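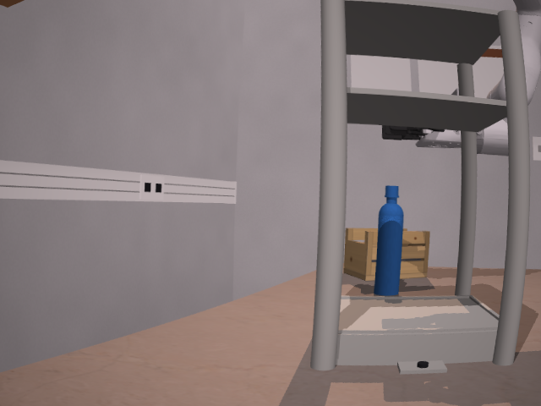

Newsletter > Standards and Practice > Simulation

Print this item | E-mail this item

Drotwood guideline: draft two of the rules for simulated manipulation records

The second draft of the Drotwood guideline on simulated manipulation records is open for comment until the end of January. It applies to any group that submits rendered episodes to the shared Drotwood archive, whether the episodes are used for training, for regression testing or for acceptance of a control release. The first draft covered file structure only. This one adds rules on viewpoints, occlusion and the wording of task outcomes.

The change was prompted by a review of 683 episodes submitted from the Vida test room. The room holds a gray rack, an open slatted crate, a blue bottle and a pedestal-mounted arm, and the rack is there to obstruct. Reviewers found that the outcome label was often written from simulator state, while the cameras supplied with the episode could not confirm it. A label of that kind may be correct, but a reader who has only the video has no means of checking it.
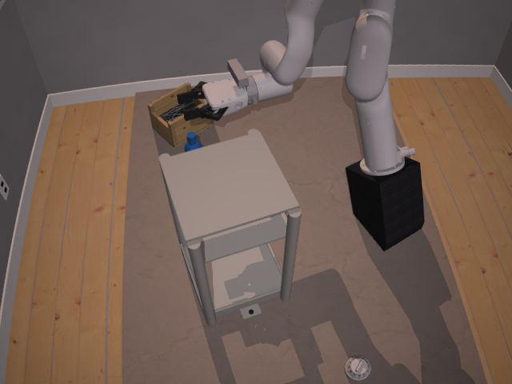 Render: Vullus Simulation Group / Drotwood archive

Section 3 now requires at least two viewpoints per episode. One must be raised, so that the opening of any container used in the task can be seen into from above for most of the run. The other may be low. The draft sets no fixed height for either, but both camera poses must be stored with the episode and must not move between reset and the last step. Groups that use a moving camera have to submit it as a third, additional stream.

Partial visibility of the container is accepted. Gripper fingers will cover part of the opening on any top-down approach, and contents in shadow are hard to read at archive resolution. Where the raised view does not settle the matter, the label must say "state only" and the contact log must be attached.

Section 4 deals with furniture between the camera and the task. Shelves, posts and trays are treated as obstacles in the planner's sense and as occluders in the camera's sense, and the two properties are recorded separately. A shelf can hide the gripper completely in one stream and never come near the arm's path. The reverse also happens. Submitters should not infer clearance from a low view in which a link passes behind a post - the minimum distance has to come from the collision model, and it has to be written out per link.
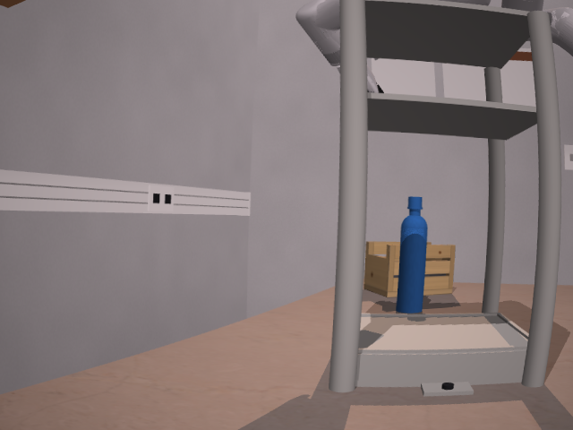
The occlusion field takes one of four values: clear, partial, hidden and out of view. It is filled in for the gripper and for each task object, once per stored key step. An episode may carry up to 32 key steps. "Hidden" means that another object covers the item, and "out of view" means that it lies outside the camera's field. Draft one used a single value for both cases, and comments from the Pluvia users were nearly unanimous that this made the field useless for filtering.

Links cropped by the upper border of a low view are to be marked "partial" if any section of the same link can be seen, including a section that reappears on the other side of a post. Several submitters had marked these "clear" on the grounds that the arm as a whole was recognizable. The field is per link and should be read that way.

Section 5 is short. Scene geometry, lighting and surface materials must be frozen under one version number. Shadows count as lighting. If a light is moved to make a tray or a shelf edge easier to see, the version number goes up and earlier baselines are no longer comparable.

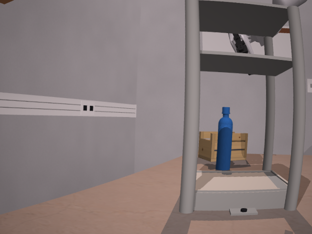 Section 6 restricts the wording of outcomes. "Reached," "grasped," "released" and "placed" each have a definition tied to contact or pose, and each needs a time stamp. "Attempted" may be used without a contact log. "Successful" is withdrawn as a label. A single still may be attached to a report as an index picture, but it may not be cited as evidence for any of the terms above.

Existing records do not have to be relabeled. They keep their draft one tag and will be excluded from cross-site comparisons once the guideline is adopted. Vullus will supply a converter for the occlusion field - it splits the old value where the camera pose is on file and leaves it blank where it is not. Blank fields have to be filled by hand before resubmission.

Comments should quote the section number and the sentence concerned. Proposed replacement wording is preferred to general remarks.

Print this item | E-mail this item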